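Zulassungsstudie zu Asthmamittel: Institut Ilness legt Zeitplan vor

Das Institut Ilness hat bei der zuständigen Ethikkommission die Genehmigung einer klinischen Prüfung des Inhalationswirkstoffs Jorner beantragt. Über den Stand des Verfahrens und die nächsten Schritte gab die Leitung der Abteilung Klinische Forschung am Mittwoch Auskunft.

Der Antrag sei vollständig eingereicht und formal angenommen worden, erklärte die Abteilungsleitung. "Die Kommission hat uns 16 Rückfragen übermittelt. Die meisten betreffen die Aufklärungsunterlagen für die Teilnehmenden, einige auch die Dosierung in der ersten Kohorte. Wir beantworten sie schriftlich und rechnen im Mai mit einer Entscheidung."

Vorgesehen ist eine Prüfung an 47 Erwachsenen mit mittelschwerem Asthma, deren Beschwerden unter der bisherigen Behandlung nicht ausreichend kontrolliert sind. Die Behandlungsdauer beträgt 20 Wochen. Auf die Frage, weshalb keine größere Gruppe vorgesehen sei, verwies die Abteilungsleitung auf den Zweck der Studie. "In dieser Phase prüfen wir Verträglichkeit und Dosisfindung. Aussagen zur Wirksamkeit im Vergleich mit etablierten Mitteln wird diese Prüfung nicht liefern, und wir werden sie auch nicht so darstellen."
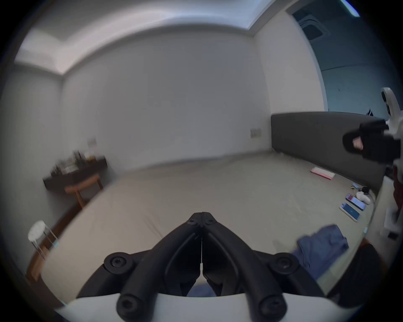
Beteiligt sind vier Prüfzentren, darunter die Klinik Ustance, an der auch die Datenauswertung angesiedelt ist. Die Herstellung der Prüfware übernimmt das Unternehmen Majumder. Die Verträge mit den Zentren seien unterzeichnet, hieß es, lediglich die Vereinbarung über die Lagerung der Rückstellmuster stehe noch aus.

Zur Sicherheit der Teilnehmenden äußerte sich die Abteilungsleitung ausführlich. Jede Dosissteigerung bedürfe der Zustimmung eines unabhängigen Überwachungsgremiums. "Treten schwerwiegende unerwünschte Ereignisse auf, wird die Gabe ausgesetzt, bis das Gremium beraten hat. Das gilt auch dann, wenn ein Zusammenhang mit dem Wirkstoff zunächst unwahrscheinlich erscheint."

Kritik hatte es zuletzt an der Informationspolitik des Instituts gegeben. Patientenverbände bemängelten, dass Ergebnisse einer früheren Laboruntersuchung erst mit Verzögerung zugänglich gemacht worden seien. Den Vorwurf wies die Abteilungsleitung nur teilweise zurück. "Die Daten lagen vor, die Prüfung durch die Statistik war jedoch nicht abgeschlossen. Einen Zwischenbericht hätten wir dennoch früher veröffentlichen können - das räumen wir ein." Für die jetzt beantragte Studie sei ein Eintrag im öffentlichen Register vorbereitet.

Angaben zu den Kosten machte das Institut nicht. Interessierte können sich nach Erteilung der Genehmigung direkt an die Prüfzentren wenden. Anmeldungen nimmt das Institut selbst nicht entgegen.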